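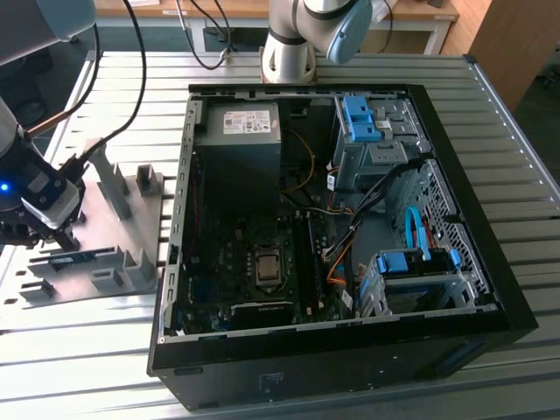

Desktop tower on its side, cover off

Hi all,

Back from my break and catching up on the Vakton thread. I've put almost 60 hours into it now (don't tell my boss) and I still haven't seen the second coast, so no spoilers please!

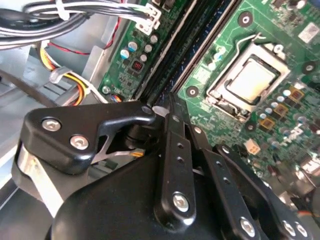

Ngata, August

Biljana Kos wrote:
> Has anyone got past the lighthouse siege on hard? I keep
> running out of arrows by the third wave, and the checkpoint
> puts me back before the long boat ride every single time.
> Also, is the Cestirex map pack worth buying on its own?

Biljana, I was stuck there for days. What got me through was leaving the bow alone until the captains turn up and using the oil jars on the stairs — you can carry nine if you've done the potter's errand in the harbour. Sell the heavy shield first, it slows you down far too much on the upper floor.

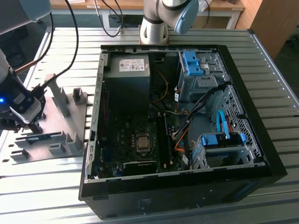
The boat ride can be skipped as well. Hold the map button while the ferryman is talking and he stops mid-sentence, a bit rude but it saves a good few minutes per attempt.

As for the map pack, I'd wait. Two of the islands are lovely (the foggy one especially, go at night with the sound up) but the rest is fetch quests, and 400 gold for a saddle you can't even dye is cheeky. It's bound to be in the next bundle.

Is anybody up for co-op this month? Domedo and I have been playing from 9 in the evening most nights and we've got room, as the limit is 4 players. You'll need to have finished the prologue or the invite won't show up. Bring your own healing herbs, I'm fed up of sharing mine!
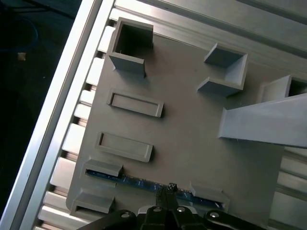

Grey printed plate with raised holders

Reply on the list or drop me a line if you fancy it.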